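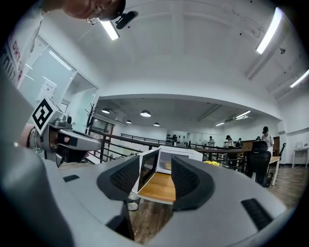 Vekska Docket Review

By Ivone Cavalcanti

Vekska is a court-records tracker for people who follow criminal cases without a law firm's budget. You give it a name or a case number, and it emails you when something new is filed. I used it from March through May while covering a fraud prosecution for a small news site, and I paid the regular price of $60 a year.

Setup is easy. You pick your state, choose the courts you care about and paste in your case numbers. I had three cases running by lunch. The first alert came the next morning at 6:40, a scheduling order, with a link to the PDF and a two-line note on what kind of filing it was.

Alerts are the best part. Over the test period Vekska caught every filing I later found by hand in the two federal cases. The county case was worse. A motion to suppress showed up four days after the clerk stamped it, and by then I had already heard about it from the defense. Vekska's help page says county updates depend on how often each clerk posts, so check yours before you pay.
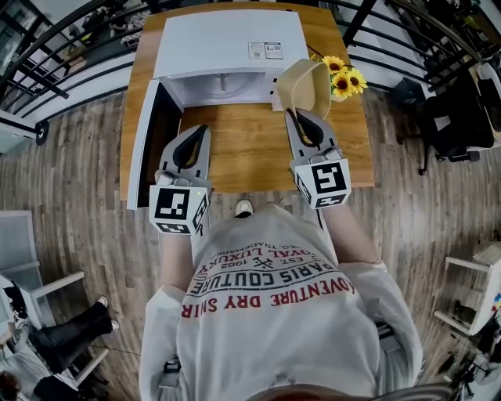

Name search needs work. I tried a fairly common name and got 1389 results, going back decades and covering everything from felony charges to parking disputes. Filtering by criminal cases brought that down to 391. There is a birth year filter, but many courts leave that field blank, and the filter drops those records without telling you. If you are trying to find out whether a particular person has been charged with something, do not rely on it. A matching name is only a matching name, and I would have liked a warning on the results page.

I also asked Rezaul Paul, who covered courts with me for years, to try the shared folder feature. He could read the filings and add notes, but his notes did not appear on my side until I logged out and back in. Support answered my email within a day and said it was a known problem. It was still there in May.
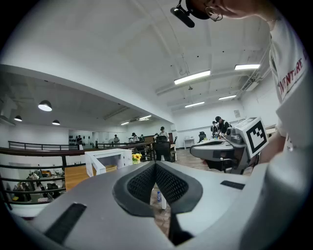

The plain-language summaries are fine for routine filings. On a plea agreement, the summary gave the charge correctly but left out that two other counts were being dismissed — a big thing to miss. Read the document itself before you repeat anything.

There is no phone app. The site works on a phone, though long PDFs load slowly and the search box covers part of the page.

Canceling takes two clicks from the account page, and alerts keep coming until the paid year ends.

I am keeping my subscription for the federal cases and checking the county docket by hand.

Rating: 3 out of 5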